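January 2025
by Nisha Garg

I finally sat down with Tirkell last night, the third one, the sequel I had been asking for ever since I walked out of the second with popcorn in my hair (long story, my nephew). And oh, I wanted so badly to love it! The first 15 minutes are a treat – a rooftop, a stolen ledger, and hardly a word spoken.

Then everybody starts explaining things. There's a briefing on the train, another in the hotel, and by the time they reach Boranthorpe I had eaten everything within reach and gone back to the kitchen for more. 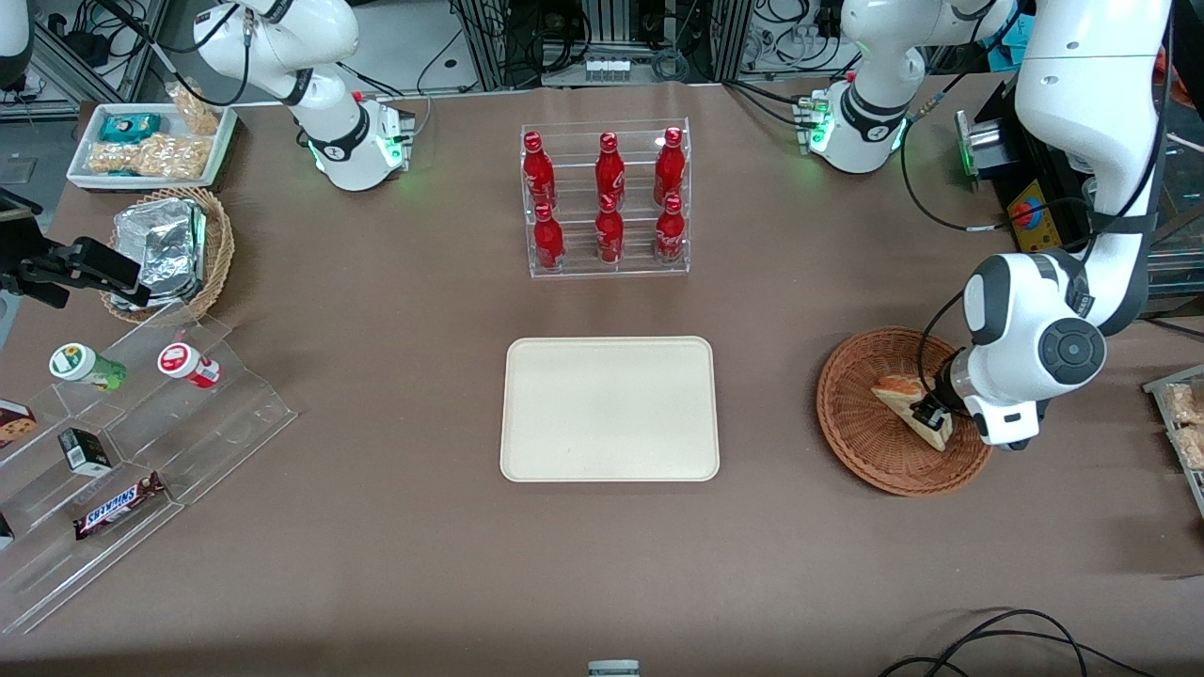 Red soda bottles and a basket with something bready in it.

Still, the chase through the fish market is worth the ticket, and the old inspector steals every minute he gets. I'd happily watch a whole movie of him just drinking tea and looking disappointed in people. I'm going again with my sister, who has never seen the other 2 and will need the briefings more than I did.

2 comments

Brijesh Rawat
The train part put my wife to sleep. Loved the inspector too.

Marlow29
Second one is still the best, sorry Nisha!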